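# Galería: la cocina de la casa de Mukville

Reunimos en esta página las notas y fotos de la cocina compartida de Mukville, tal como quedó en mayo. La casa tiene 93 metros cuadrados en total y la cocina es la pieza que más se usa. Los textos son de Feven Degefa y Danylo Derkach, con añadidos de Hinata Sugawara en la parte de los utensilios.

La galería está ordenada por zonas. Algunas entradas llevan solo texto, porque las fotos antiguas se pueden ver en el álbum impreso que está en la entrada de la casa.

## La despensa

Tres baldas junto a la puerta. Arriba van las conservas, en medio el arroz y las legumbres, abajo las botellas. Los tarros son de la marca Lepik, todos del mismo tamaño, y las etiquetas se escriben a lápiz para poder cambiarlas.

El arroz se compra en sacos grandes y se reparte el primer día. Quien termina un tarro lo lava y lo deja boca abajo en la balda del medio.

## El fregadero

Cambiamos el grifo en primavera. El anterior goteaba y la pieza de recambio ya no se fabricaba. El nuevo es un modelo sencillo de Inora, con caño alto - cabe una olla grande sin inclinarla.

El escurridor de platos sigue siendo el de siempre.

## Los cuchillos

Dos de uso diario y uno de pan. Danylo los afila una vez al mes con piedra, por la tarde, y después los guarda en el cajón de la izquierda. El cuchillo pequeño de mango rojo es de Venla Kauppinen y se lo lleva cuando viaja.

## Las telas

Paños de algodón para secar, bayetas para la encimera y manteles para la mesa. Los manteles se lavan a 40 grados y se tienden por el revés. Giang Phí arregló los dobladillos de dos de ellos con hilo crudo y la costura ha aguantado bien.

Los paños viejos pasan a un cubo debajo del fregadero y sirven para el suelo.

## El desayuno

De siete a nueve de la mañana la cocina es de quien madruga. Café, pan tostado, fruta. Hinata prepara a veces sopa de miso para todos y avisa la noche anterior en la pizarra - quien quiera, apunta su nombre.

## Palillos y mantel
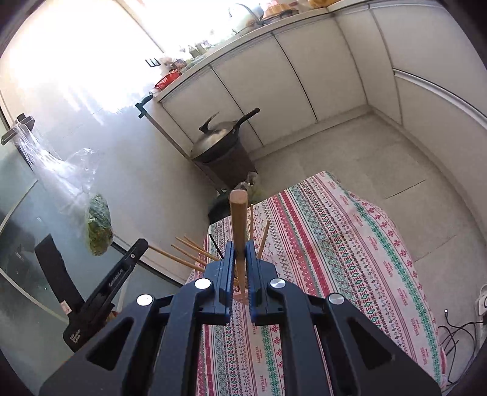
Palillos finos de madera en su soporte, sobre el mantel de bandas rojas y verdes con la palabra «HANDMADE» repetida en letras rojas pequeñas. Detrás, el wok con su tapa metálica, junto a los armarios blancos.

## El wok

Se usa sobre todo para verduras y fideos. Después de cocinar se limpia con agua caliente y un cepillo, sin jabón, se seca al fuego y se le pasa una gota de aceite. Hinata pide que no se deje en remojo.

Para los fideos de la casa: 100 gramos por persona, ajo, jengibre, col cortada en tiras y salsa de soja al final. El fuego, fuerte desde el principio.

## Los armarios bajos

Ollas y sartenes en el tramo recto, fuentes de horno en la zona de la esquina. Las tapas van de pie, separadas con un organizador de Vutton que compró Feven. Falta ordenar los moldes de repostería, que de momento están en una caja en el pasillo.

Para pedir copias de las fotos o corregir algún dato, se puede dejar una nota a Feven o a Danylo en la pizarra de la cocina.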